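Inholm Building, Fire and General Safety Checklist
November 2021
Checked by: Dehua Pan
Second reader: Shaohua Xu
Areas covered: ground floor, upstairs rooms, rear stair, yard

Marks used: OK, FIX (do it before the next check), WATCH (look again next time)

1. Exits and stairs

Front door opens fully from inside without a key: OK
Rear stair clear from top to bottom: FIX
Comment: Two folded chairs and a roll of carpet on the half landing. Asked Endora to move them into the yard store.
Exit signs lit: OK
Handrail firm on both sides: WATCH
Comment: Left rail moves a little at the bottom bracket. Screw tightened by hand.
Door to yard: FIX
Comment: Sticks at the bottom in damp weather. Needs planing, 8 mm at most.

2. Extinguishers and alarms

All extinguishers on their hooks: OK
Gauges in the green: OK
Service tags in date: WATCH
Comment: The one by the kitchen runs out in January. Guo has the booking.
Alarm test, all sounders heard: FIX
Comment: Faint in the upstairs washroom with the fan running. Clania to quote for a second sounder.
Call points not blocked: OK

3. Wall coverings and fabric

Label or certificate on file for hanging fabric and covered panels: FIX
Comment: Curtains are on file. Papers for the other fabrics still to come. Until they are in the folder this line stays at FIX.
Fabric kept away from heaters and lamps: OK
Comment: Nearest heater to the hall curtains is 40 inches off.
Loose edges or frayed hems at floor level: WATCH

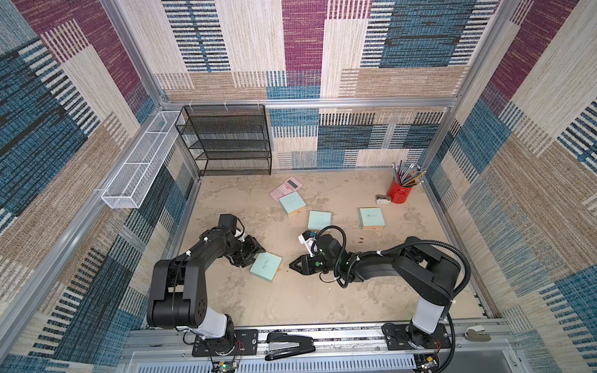
Fabric wall panels and aluminum framing. Cable ties on the crossbar.

4. Electrical

Panel door closes, circuits labeled: OK
Comment: Circuit 14 still has the old tenant's name on it. Relabel.
No power strip plugged into another power strip: FIX
Comment: Found one pair in the front office. Unplugged while I was there.
Cords not run under rugs: OK
Outlet covers whole: WATCH
Comment: Hairline crack, hallway, low down near the coat hooks.
Portable heaters: none in use on the day.

5. Work surfaces and small storage

Surfaces wiped, spills cleaned up: WATCH
Boxes and trays closed when not needed: WATCH
Sharp hand tools in their drawer: OK
Nothing stored on top of the tall cabinets: FIX
Comment: Paint cans again. Same note as last time. 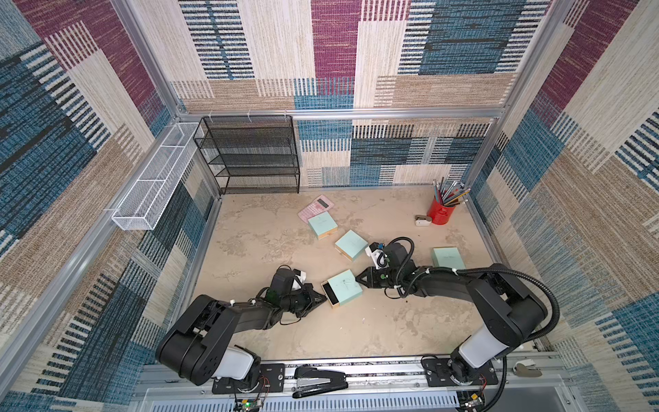 Mint-green boxes on the table surface, one with its tray partly out.

6. Shelving

Tall units fixed to the wall: FIX
Comment: Unit in the mail room is free-standing. Two brackets ordered.
Heavy items on the lower shelves: OK
Clear space under the sprinkler heads: OK
Comment: Lowest reading was 26 inches, in the archive room.

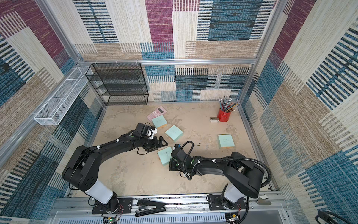
Wire shelves should be checked for bent feet and for clips that have worked loose. Press down on each tier with one hand. If it rocks, take everything off before trying to level it.

7. Kitchen and washrooms

Hot water not scalding: OK
Fridge door seal: OK
Floor drain runs freely: FIX
Comment: Slow. Trap cleaned once already this year.
First aid box: WATCH
Comment: Short of eye wash and medium bandages.

FIX items go to Shaohua Xu by email. Spare keys for the yard store are in the front office.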